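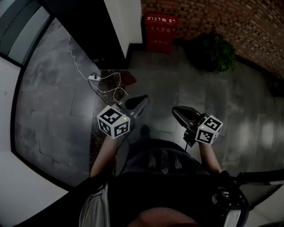
4. Mise en service de l'adoucisseur Zurnon 607

Ce chapitre suppose que l'appareil est raccordé au réseau d'eau, à l'évacuation et à une prise de courant protégée (voir chapitre 3). Le by-pass doit être en position fermée et le bac à sel vide.

Le Zurnon 607 contient 14 litres de résine. Les réglages donnés plus bas ne conviennent pas aux modèles de plus petite capacité, même si le boîtier de commande est identique.

4.1 Rinçage de l'installation

1. Fermez l'arrivée d'eau générale, puis dévissez la cuve du préfiltre à la main ou avec la clé fournie.
2. Placez la cartouche dans la cuve, joint plat vers le haut. Revissez sans forcer.
3. Ouvrez un robinet d'eau froide situé après l'appareil. Choisissez de préférence un robinet sans mousseur.
4. Rouvrez l'arrivée générale, by-pass toujours fermé. Laissez couler jusqu'à ce que l'eau soit claire et qu'il n'y ait plus d'à-coups dans la conduite.
5. Refermez le robinet.

Attention : ne rincez jamais l'installation à travers la résine après des travaux de plomberie. Les limailles et les restes de filasse bouchent l'injecteur, et ce type de panne n'est pas couvert par la garantie.

4.2 Mise en eau de la bouteille

1. Branchez le bloc d'alimentation. L'écran affiche la version du logiciel, puis l'heure en clignotant.
2. Appuyez sur la touche Régénération pendant cinq secondes. La vanne se place en position de détassage. Attendez la fin du bruit de moteur.
3. Débranchez le bloc d'alimentation. La vanne reste dans cette position.
4. Ouvrez l'entrée du by-pass d'un quart de tour seulement. L'air s'échappe par le tuyau d'évacuation.
5. Quand un filet d'eau continu sort à l'évacuation, ouvrez complètement l'entrée, puis la sortie.
6. Rebranchez l'appareil et laissez-le terminer son cycle.

Note : l'eau d'évacuation est souvent jaune ou brune pendant les premières minutes. Cette coloration vient de la résine neuve. Si elle persiste après deux cycles complets, contactez le service technique de Gridcombe.
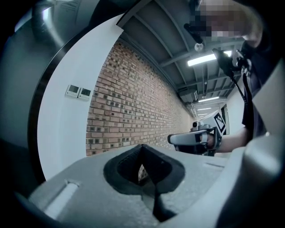 Meenakshi Rao signale à propos de l'étape 4 que le quart de tour était encore trop chez elle, avec une pression élevée dans la rue : de petites billes de résine sont parties à l'égout. Elle conseille d'ouvrir plus lentement encore et de garder un seau blanc sous le tuyau pour voir ce qui en sort.

Nous confirmons ce point. Si la pression mesurée au manomètre dépasse 4 bars, posez un réducteur avant l'appareil et réglez-le à 3 bars. En dessous de 1,5 bar, l'aspiration de la saumure ne se fait pas correctement et il faut revoir l'alimentation.

4.3 Remplissage du bac à sel

1. Versez de l'eau du robinet dans le bac jusqu'au niveau de la grille. Cette opération n'est à faire qu'une fois ; par la suite, l'appareil dose l'eau lui-même.
2. Vérifiez que le flotteur coulisse librement dans son puits. Remettez le capuchon du puits.
3. Ajoutez le sel en pastilles, jusqu'aux deux tiers du bac. N'utilisez ni gros sel de cuisine, ni sel de déneigement, ni sel pour lave-vaisselle.
4. Refermez le couvercle et attendez deux heures avant de lancer une régénération.

Le niveau de sel doit toujours rester au-dessus du niveau de l'eau. Dans un local humide, une croûte peut se former : le sel paraît haut, mais il y a un vide en dessous. Cassez-la avec un manche à balai, sans appuyer contre les parois.

4.4 Réglage de l'heure et de la dureté

1. Appuyez sur Menu. Réglez l'heure avec les flèches et validez.
2. Mesurez la dureté de l'eau brute avec la bandelette du sachet. Prélevez l'eau au robinet situé avant l'appareil, pas à la cuisine.
3. Entrez la valeur en degrés français (°f).
4. Réglez l'heure de régénération. Le réglage d'usine est 2 h 00. Décalez-le si vous arrosez la nuit sur le même réseau.
5. Validez. L'écran indique le volume disponible avant la prochaine régénération, en litres.

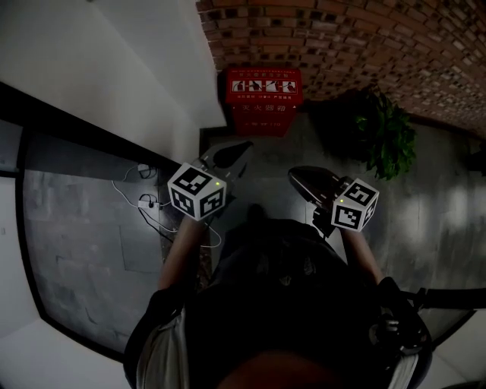

La dureté résiduelle se règle ensuite à la main, avec la vis de mitigeage placée à l'arrière de la vanne. À la livraison, cette vis est fermée et l'eau sort à 0 °f. Ouvrez-la d'un demi-tour, laissez couler un robinet deux minutes, puis mesurez. Recommencez jusqu'à obtenir une valeur comprise entre 7 et 10 °f. Notez le nombre de tours sur l'étiquette collée sous le couvercle, il vous sera demandé lors de l'entretien.

Attention : ne raccordez pas les robinets de jardin à l'eau adoucie. Les plantes en pot supportent mal le sodium.

4.5 Messages affichés à la première mise en service

Heure clignotante : l'heure n'a pas été validée. Reprenez le point 4.4.

Code 223 : la vanne n'a pas trouvé sa position de repos. Débranchez l'appareil une minute, rebranchez-le et attendez la fin de la recherche. Si le code revient, contrôlez que le câble du moteur est bien enfoncé dans son connecteur, côté gauche de la carte.

Symbole de sel fixe : le compteur de sel n'a pas été remis à zéro après le remplissage. Appuyez sur Menu et flèche bas en même temps.

Écran éteint : vérifiez la prise avec un autre appareil avant de commander un bloc d'alimentation.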